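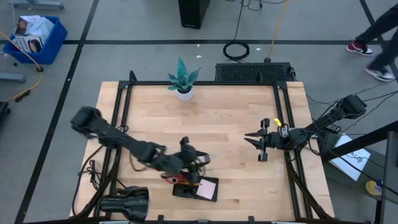
Tips for sharing a bench with arms, picked up over our first year of it at the Cundwood shop. Most of this is small stuff, cleaning and labels and where to put your coffee. We do light assembly and packing, four benches, and two of them now have arms on both sides. Start with the tabletop. Butcher block is kind to dropped parts and it sands out when you gouge it, so if you get a say in what goes under the arms, ask for wood. Sticky notes are fine for marking a spot, a pale pink one shows up well on a black pad. And one plant at the far edge, in a white pot, is allowed. Two is a shelf and then you have a shelf problem.

Wiping down
Arms parked first. Always. Damp cloth, not wet, go with the grain. Mineral oil on the block once a month, thin coat, leave it overnight. Do NOT oil at lunch, Kaj did and every label we set down that afternoon came up see-through.
Dry brush for the frame channels. An old toothbrush is better than anything in the catalog.
Glue spots: plastic scraper, little bit of warm water, wait.

Cables
Worst part of the job, nobody budgets time for it. Hook and loop ties only, no zip ties near a wrist, you will nick something cutting them off. Leave slack where the arm bends. Then move the arm through its whole reach by hand, power off, and watch the slack.
Spare length gets coiled and hung up, off the floor if you can. Floor cables go along the carpet tile seams, tape over them where people walk. Bright colored ones are easier to see, yellow is good.
Label both ends. Both. Ingeborg does hers with masking tape and a laundry pen and they have outlasted the printed ones.

Grippers
Fingers get shiny and start dropping things. Wipe with rubbing alcohol at start of shift, let dry, then run a few test picks on something you don't care about. We keep a box of dud caps from Presoden for this.
If it still slips check the pads before you call anybody. Usualy it's lint.
Write down what slipped and when. "Acting up" is no use to the next person.

Where your stuff goes
Coffee on the side cart. Phone too.
Printed sheets on a stand next to the bench, at eye height if you sit. We used to tape them down flat and they got dragged.
Scrap cardboard in a plastic bin and empty it before it's full, not when it is spilling.
Hair back, lanyards off, sleeves pushed up.

What changed for us
People ask so here goes. Before, each of us packed a tray start to finish. Now the arms do the placing and we do the loading, checking, and the odd ones. The Lalto kits come 24 to a tray and the arms are good at them. They are bad at anything that flops, bags, thin foam, so that came back to us, and frankly I'd rather.
Wrists are better. Mine are anyway. Eyes are worse, checking is tiring in a way packing wasn't. Swap jobs every hour or so even if you feel fine. Dagny and Kirsten trade off by the radio, every news break, works great.
Talking went down. You used to chat across the table and now there's two arms in the way. We moved the stools so the checkers sit side by side and it helped some.
Hours stayed the same. Two people moved over to repairs and got a class paid for. Ask for the class early, ours had one round of sign-ups and Evie missed it by a day. Get it in writing that you keep your rate while you train.
Also ask who is allowed to stop the line. Answer should be everyone. We had a week where it was only the lead and trays piled up while we looked for her.

Handover note
Index card, clipped to the bench. What ran, what jammed, what you moved. If you moved a pad or a marker even a little say so, the morning person will lose half an hour to it otherwise. Sample from last week:
"Ran 100 trays Lalto. Left gripper pads changed. Foam ones by hand. Pad nudged toward me, NOT reset."
That's plenty. No need for an essay.

Supplies we go through: rubbing alcohol, lint free cloths, mineral oil, masking tape, hook and loop on the roll (cheaper then the precut), index cards, toothbrushes.

Will add the bit on tray liners when I get a minute.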